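Gripper trial checklist – two-arm table, 7 Oct 2024
Filled in by Maribel Flores, comments are mine unless marked

- [x] **Base plate bolts tight, both arms.** I put a wrench on every one of them. All fine!
- [x] **E-stop on each pendant.** Pressed, arm stopped, reset, pressed again. Leidy did the second one so I could watch the arm.
- [x] **Cables clear through full reach.** Okay at slow speed. I'd still like more slack at the elbow (see below).
- [x] **Fingers close evenly.** The Brarari pair is great. The Nutham pair closes a hair late on one side – shimmed it, better now.
- [ ] **Grip force logged.** Only got 80 cycles in before lunch. Wilmer wants 2000 on each pair, so this stays open.
- [x] **Bins inside the tape grid.** Yes, though they creep when a finger brushes the wall. Can we try grip mat under them?
- [ ] **Desk beside the table tidy.** No, and I'm as guilty as anyone. Cables everywhere!
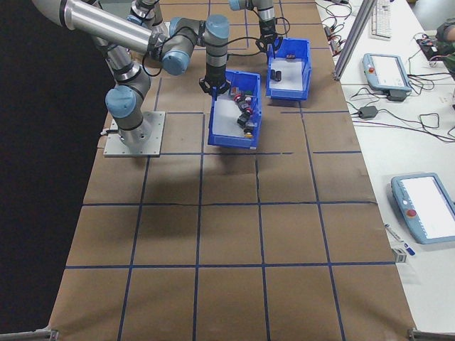 - [ ] **Elbow cable slack.** Mercedes has longer ties on order. Please don't run above half speed until they're on.
- [x] **Small parts pickup.** Brarari wins on the little pieces, no contest. Nutham holds round things better (I really didn't expect that).
- [ ] **Second sign-off.** Štěpánka, could you redo the finger check before we swap pairs again?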